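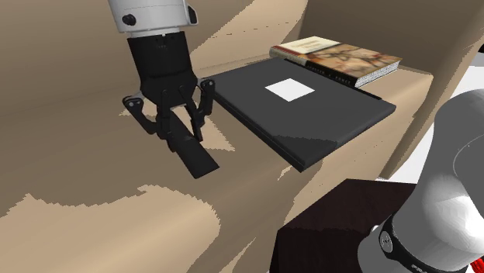

Fikau is finally getting its night bus back, and I may have done a little dance in the kitchen when I read the notice taped up at the post office. The last bus out of Uteck will leave at twenty past eleven again, and it'll run all the way up the hill to Lallex like it used to, with the old stop by the bakery put back on the map. It starts at the end of the month!

If you moved here after the cuts, you won't know what the fuss is about. We used to have a late bus every night of the week, and then one spring it just stopped showing up on the timetable. Since then the last ride home has left Uteck before most movies let out, and if you work an evening shift at the hospital or the bottling plant you either drive, beg a lift or pay for a cab (my last one cost me 20 dollars, and he dropped me at the bottom of the hill because he didn't like the look of the road).

The company taking over the route is Fakir Lines, which already runs the school buses on the Lallex side. They'll be using one of their smaller buses, the ones with the bike rack on the front. A ticket is $3 one way or $5 for a round trip if you buy it before you leave, and kids ride free with a grown-up. The town is putting up part of the cost for the first year. After that, it all depends on how many of us climb on board, and the number they want to see is 2,000 rides by next May. I did the math on the back of an envelope and it seems doable to me, but then I'm planning to use it a lot.

A few things are still up in the air. The shelter at the mill stop lost its roof in a storm and I couldn't get a straight answer at town hall on whether it'll be fixed before the first run. There's also no word on holidays. The woman at the counter thought the bus would skip them, her coworker thought it wouldn't, and they were still going back and forth about it when I left.

Not everybody is thrilled, I should say. A couple of my neighbors on the steep part of the road remember the old bus grinding through its gears under their bedroom windows, and they've asked for the new one to turn around lower down. The route on the notice goes right past them, same as before.

Paper timetables are at the post office and the library in Fikau, and the drivers on the day route have a stack too.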